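Notes on thin objects in the sim kitchen, as a thread. Most of this is perception, with a bit of planner at the end. Stack is Gullari for rendering and physics, Arkis for grasp proposals, our own glue in between.

**1/** The task is dull: find a thin rod on a worktop, estimate its axis, pass a grasp to the planner. It fails far more often than the mug task did, and nearly all the failures come before any motion is planned.

**2/** First cause was depth. The plane fit takes the worktop, then drops everything within a fixed height of it as surface noise. Our threshold was tuned on mugs and bowls. A rod lying flat sits inside the band and gets deleted along with the noise.

**3/** Lowering the threshold brings the rod back and brings speckle with it. We now segment in colour first, project the mask into the cloud, and only apply the height test outside the mask. Ugly, but it keeps the two decisions separate in the logs.

**4/** Second cause was the mask itself. Dark rod on white is the easy case and we still lost it at the default input size, where the resize thins it to a pixel or two and the mask breaks into dashes. Each dash then became its own instance with its own grasp. 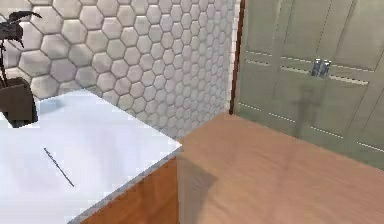
*Kitchen corner, Gullari render. Target is the dark rod on the white worktop.*

**5/** Merging the dashes: fit a line to each fragment, join them if the directions agree and the gap is shorter than the longer fragment. Sandrine Chevalier suggested doing it in the worktop plane instead of image space, so the gap test doesn't depend on viewpoint. That removed a whole config block.

**6/** Backgrounds matter more than I expected. Hexagonal tiles with dark grout are a supply of short, dark, straight segments, and the line detector likes every one of them. Restricting the search to points above a horizontal support surface fixes it, provided the support surface has been found.

**7/** Which leads to two worktops meeting at a corner. If the fit merges them into one plane, the support polygon covers both and the edge between them disappears. The planner will then accept an approach that clips the edge. We now split by connected region and by colour before fitting.

**8/** Numbers from the last batch. 100 seeds per setting, same start pose, rod yaw randomised. Old pipeline: 48 usable grasps. New pipeline is still running, so no figure until it finishes. I'm not posting half a batch.

**9/** "Usable" means the axis error is small enough for the fingers to close across the rod, and the planner returns a path. It says nothing about the lift. Contact on thin cylinders in sim is a separate argument and I don't want to have it in this thread.

**10/** Planner side: a rod has a grasp symmetry that Arkis ignores. Rotating the gripper by half a turn gives the same grasp, often with a much easier wrist. We now submit 2 candidates per axis and let the planner choose. Cheap change, should have been there from the start.

**11/** Known gaps: dark rod on wood, rod touching the wall, rod in shadow. The colour mask gets weak in all three. The Elberg scenes have plenty of that sort of thing, so they're next in the queue.

**12/** The merge code is on the branch, tests included. The seed list goes up with the results.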